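Tritenik Open Storage Box, Pale Yellow

Home > Small Storage > Tabletop > Tritenik

Item 589

If your table is the place where everything lands, this is the box for you. The Tritenik is a rectangular, open-topped storage box with a pale yellow covering and little cartoon figures all over it, and we've been fans since the first carton came through the door at our Kutville shop. It's cheerful, it's simple, and it holds a surprising amount of stuff!

We like an open box for the things you reach for every day. Chargers, hair ties, glue sticks, the good scissors, the mail you mean to deal with on the weekend (we all have that pile). With a lid you end up stacking things on top and then never getting into it. With this one you just drop things in as you walk past, and a five-year-old can do it too.

The yellow is a soft one, closer to custard than lemon, so it gets along with a lot of other colours. We were a bit worried about how the cartoon print would look on a busy tablecloth. No need! Put it on big flowers, stripes, whatever you've got at home.

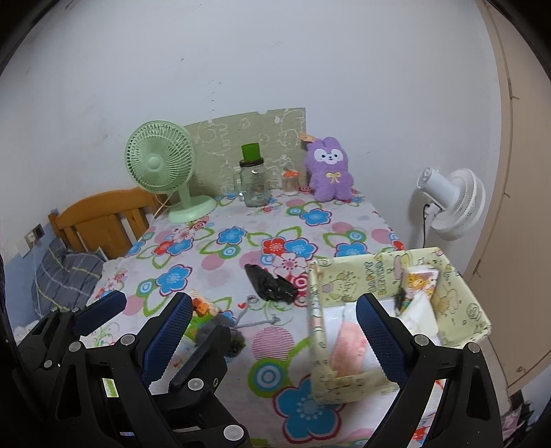

The yellow box on a floral cloth, with a green desk fan and a purple plush at the back.

It sits nicely on the right-hand side of a table if you're left-handed and want the writing space clear, or the other way around for everybody else. Taller things (a fan, a jar, a favourite stuffed animal) can go along the wall behind it, and then the front of the table stays free for homework or a cup of tea.

What people keep in theirs

Brunello Bianchini at our Tilludum store has two, one for knitting and one for seed packets, and he labels neither, so ask him which is which at your own risk. Customers have told us about doll clothes, bath toys that have been dried off first, remote controls, dog leads, baby socks and a full set of cookie cutters. One family uses it as the "lost pieces" box for board games, and I've copied that idea at home.

If you're filling it with small bits, try a couple of jars or little tubs inside. They keep the beads away from the batteries, and you can lift one out and carry it to wherever you're working.

Looking after it

Wipe the covering with a soft, damp cloth and let it air dry. Please don't soak it or put it in the dishwasher. Keep it out of strong sun if you can, as the yellow will fade over time like most prints do. Crumbs in the corners come out with a dry paintbrush.

Good to know

Sold as one box, empty. No lid is made for this model. For indoor use.
Price: $27
In stock: 136 across both stores
Pickup: Kutville and Tilludum, usually ready in 2 business days
Delivery: by Van der Merwe couriers, packed flat side down with paper around it
Returns: unused, within the month, with your receipt

More of the pale yellow is due in November, and we've asked for a smaller size to go with it. If you'd like a note when that one arrives, leave your email at either counter or send us a message through the contact page.

Page updated October 16, 2021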